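Flidix Workshop Notes
Home | Kitchen | Laundry | Workshop | Robots at home | Contact

Cables, drinks and dropped socks: table tips after a bad February

We teach a small folding arm, the Tạ, to pick up and fold laundry. Most of the teaching is done by hand at a table in our Keltatside workshop: a person holds the gripper tool, picks up a piece of cloth, puts it down again, and the tool records the movement. The arm is then trained on those recordings.

In February we made 1,777 recordings and could use 1,323 of them. Most of the lost ones came from a single fault, a plug that had been pulled half out of its socket by a snagged cable. The recorder kept running and the status light stayed green, but the finger position was missing from the files. When the arm was trained on the full set it closed its fingers too late, missed the sock, and on one run pressed down on the tabletop until the motor cut out. No one was hurt. The rubber on one fingertip split and had to be replaced.

The same week a drink went over next to a laptop. The laptop survived, the keyboard did not. The tips below are what we changed. They suit any small gripper or arm used on a kitchen or workshop table.

1. Clear the table before the first pick

Take off everything that isn't part of the job. Water bottles are the worst, as a forearm with a tool on the end reaches further than you expect, and you are watching the cloth and not your elbow. Put drinks on the floor by the wall or on a shelf behind you, with the cap screwed down. Loose paper is a smaller nuisance, but the fingers will pick up a sheet along with the cloth if it lies flat underneath. A round table needs more care than a square one. There are no corners to park things in, so bottle, paper and laptop all end up within reach of the same arm.
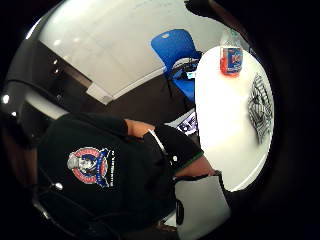
2. Run the cable along the arm

Our plug came out because the cable hung in a loop and caught on the back of a chair. Run it from the hand to the elbow, then to the shoulder, with a soft strap at each point. Leave enough slack to straighten the arm fully and no more. Try it once sitting and once standing. If the cable touches the chair in either position, move the chair.

Don't use tape on bare skin. Don't wrap the cable round the wrist either. If it catches on something heavy you want it to slide off.

We now fit a Bondport locking plug at the recorder end only. The hand end is left as a plain push fit so that it will part if someone trips. A lock at both ends would pull the recorder off the table, or the person off the chair.

3. Check the fingers, not the light

A green light means there is power. It says nothing about the sensor. Before each batch, open and close the fingers three times and watch the number on the screen. It should move smoothly both ways. If it jumps or stays still, stop, push the plug home and try again.

Repeat the check every 300 recordings and after any tug on the cable, however small. Write the time of each check on a card. When a batch turns out bad, you only need to throw away the part after the last good check.

4. Put the cloth well inside the edge

Cloth near the rim slides off, and the natural thing is to grab for it with the free hand. That is how fingers get pinched. Drop the cloth in a loose heap towards the middle, with clear tabletop all round it. Stripes are useful for practice. You can see which way a fold lies, and a plain white sock on a white table is hard for a camera and hard for tired eyes.

Keep the free hand back until the gripper has let go.

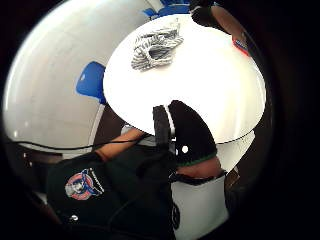 Striped cloth on the bare tabletop, with the thin black cable running across to the strap at the hand.

5. When the arm takes over, lower the force first

This applies to the real arm, after training. Set the force limit to its lowest step and put a folded tea towel under the cloth for the first 7 runs. If the fingers close late, they press into the towel and the motor stops early. Stand where you can reach the stop button without leaning over the table. Test the button before you start.

If the arm presses down and does not lift, press stop and wait for the motor to go quiet before you lift it by hand. Don't pull the cloth out from under it.

6. Keep the bad files

Move them to a separate folder marked with the fault. Ours helped us write a simple check that looks for a finger reading that never changes, and it now runs when each file is saved.

Spare fingertip rubbers should be stored flat, away from the radiator.

14 comments | 52 shares

Contact the workshop | © Flidix, Keltatside | Back to top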